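Home About Us What We Make Rentals Care & Cleaning Contact

About Gidetov

Gidetov sells, rents and looks after work tables. We supply desks and tables to offices, classrooms, small labs, print shops and anybody else who needs a flat surface that stays level. We also carry the small things that end up on a table, such as pen cups, letter trays, cable clips and desk pads. Our shop and showroom are on the Rostley side of Rollstead, in a single-story building that used to be a carpet warehouse.

We are a company of 29 people. Some of us build, some of us deliver, and the rest answer the phone, write quotes and keep the rental stock moving. Most of the people in the shop have worked in more than one of those jobs, and in the weeks before school starts they usually work in all of them.

How we started

The business began as a repair bench. Offices in Rollstead were throwing out tables with one bad leg or a chipped corner, and we fixed them and sold them on. After a few years customers started asking for new tables in sizes they could not find, so we began cutting tops ourselves. The name Gidetov came with the first workshop lease and we never changed it. Later we took over the furniture side of Sukprasert, a supply store two streets away, along with its delivery routes and its stock of desk goods. A good number of Sukprasert customers still order from us, and we still honor the old store's account terms for them.

What we make

Our most requested table is white, rectangular and plain. It comes in four lengths and two depths. We make it with square corners or rounded front corners. Rounded corners cost a little more and take a day longer in the shop. We suggest them for any table that sits next to a walkway, and for classrooms.

All of our tables can be ordered with fixed legs or with legs that adjust at the foot. Floors in older buildings are rarely flat, and adjustable feet save a lot of folded cardboard. We do not make tables with drawers. If you need storage, we can supply a separate cabinet that goes underneath.

White tops show pencil, ink and coffee, and customers ask us if they should pick gray instead. It depends on the work. White is easier if you sort small parts or paper, and marks get noticed and wiped the same day. Gray hides more and gets cleaned less. Both finishes take the same cleaner, and both should be kept away from scouring pads.

Laying out a room

We will come and measure before you order. The visit is free within Rollstead and Rostley. Farther out there is a charge of $79, taken off the bill if you go ahead.

A few things come up on nearly every visit. Two tables of different makes will seldom meet in a clean line, and a small gap between them is better than forcing them together. A gap also gives you somewhere to drop a cable. Tables can be set at an angle to each other when one person needs to reach both, though you lose some floor space behind. If anything will be clamped to a table, such as a lamp or a pole, tell us before we place it. The back edge needs to stand clear of the partition so the clamp can be tightened.

We ask people to keep the middle of the table clear and put the pen cup toward the back. Mesh cups are the ones we sell most. They don't tip easily, dust falls through to the bottom, and you can see what is in them. One cup per table is enough for most people – two tend to fill up with dried-out markers.

Rentals

The rental side holds 1430 tables. They go out for training weeks, exams, elections and office moves, and come back to us for washing and checking before they go out again. The minimum rental is one week. Orders of more than 100 tables need a month's notice, and November is booked early every year.

Tables with worn tops are taken out of the rental stock and resurfaced or sold in the showroom at a lower price. Those sales are final, but you are welcome to look the table over first and put your weight on it.

Repairs and returns

We repair our own tables for as long as we can get the parts, and we will look at other makes if you bring them in. Loose legs and worn feet can usually be done while you wait. Tops take longer. A new table can be returned in the first 30 days if it is clean and undrilled.

Visiting us

The showroom opens at 8 a.m. and closes at 4:30 p.m. Parking is at the side of the building, and the loading door is around the back. If you are picking up a table, bring a blanket and something to tie it down with. We have straps to lend, but they go out faster than they come back.

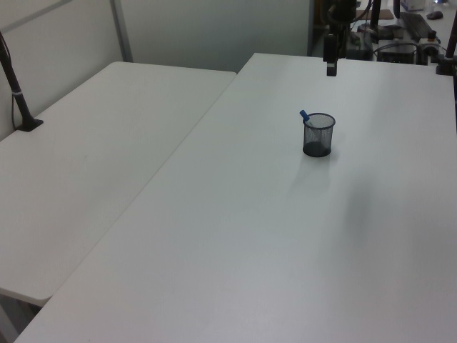 White tables with a mesh pen cup and a blue marker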